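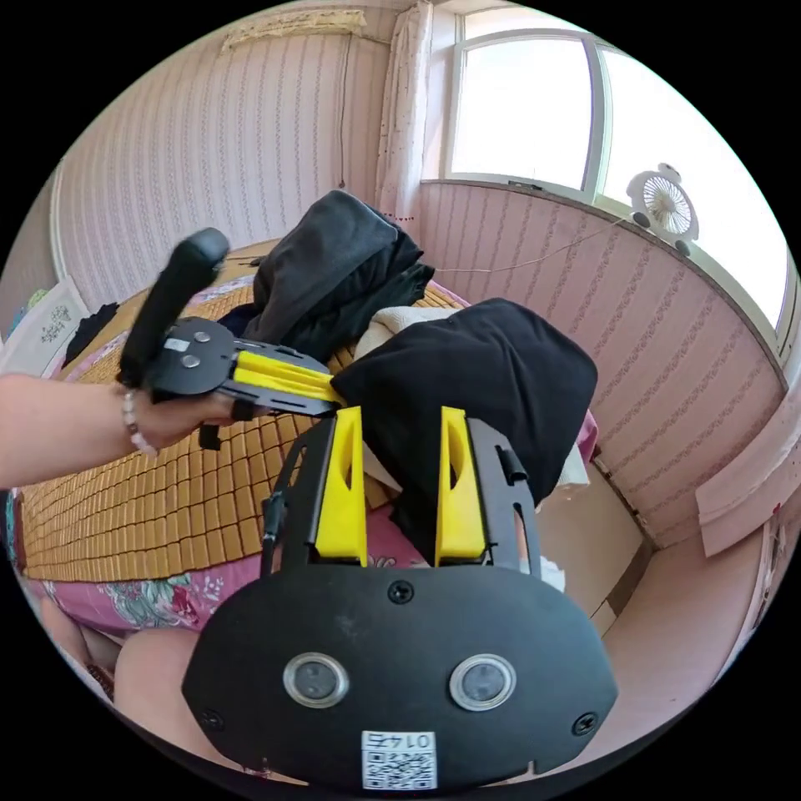

Page last changed 28 November 2022 by gsalgado

Listening diaries vs. server logs, second pass

Finally got the two piles of data to talk to each other! I spent all morning matching the paper diaries from the Titside panel against the download logs for Larov, and it is so much more interesting than last time.

What I had to work with: 219 usable diaries, and 3644 log entries that Cristóvão had already stripped of bots and repeat requests (thank you, Cristóvão, that must have been a dull Friday). Panel members all agreed to use the study feed, so each log entry has a diary number attached and I didn't have to guess who was who.

First pass, I counted an episode as "heard" if the person wrote it down at all. Match rate was poor and I was pretty gloomy. This time I let the diary entry land up to a day after the download, and 70 percent of the written episodes found a partner. I ran it again from scratch because I didn't believe it. Same number.

The leftovers are the fun part. A good chunk are people writing "Larov, the usual one" with no title, so I can't pin them to an episode. I've put those in a separate sheet called usual_one and would love to keep the wording as it is. People clearly think of the show as a slot in the day, like a radio program, and our form keeps asking them for titles. I want to try a version with just "which show, when, what were you doing" and see if the kitchen and car listening comes up.

The other leftovers go the opposite way: downloaded, never written down. Lots of these are automatic downloads overnight. Cristóvão thinks we should drop anything fetched between midnight and five. I'd keep it and flag it, there are two bakers and a night nurse in the panel and they listen at exactly those hours.

Where it's still shaky: the 30-second rule. The logs count a play once 30 seconds of audio has been fetched, but some apps grab the whole file in one gulp, so a play in the log can mean anything from a full listen to an instant skip. Carrilho feed seems to have the same problem. Haven't looked at Mesano yet.

To do
- split the matches by app, redo the table
- draft the shorter diary form, show it to Cristóvão before printing
- ask for the time zone on the Carrilho logs (UTC? the evening peak looks an hour off)
- rename the columns, "heard2_new" means nothing to me already

G. Salgado

3 shares | 2 comments

Recent entries
Listening diaries vs. server logs, first pass
Diary form: what people write in the margins
Carrilho feed, odd evening peak
Cleaning repeat requests out of the Larov logs
Mesano panel, recruiting notes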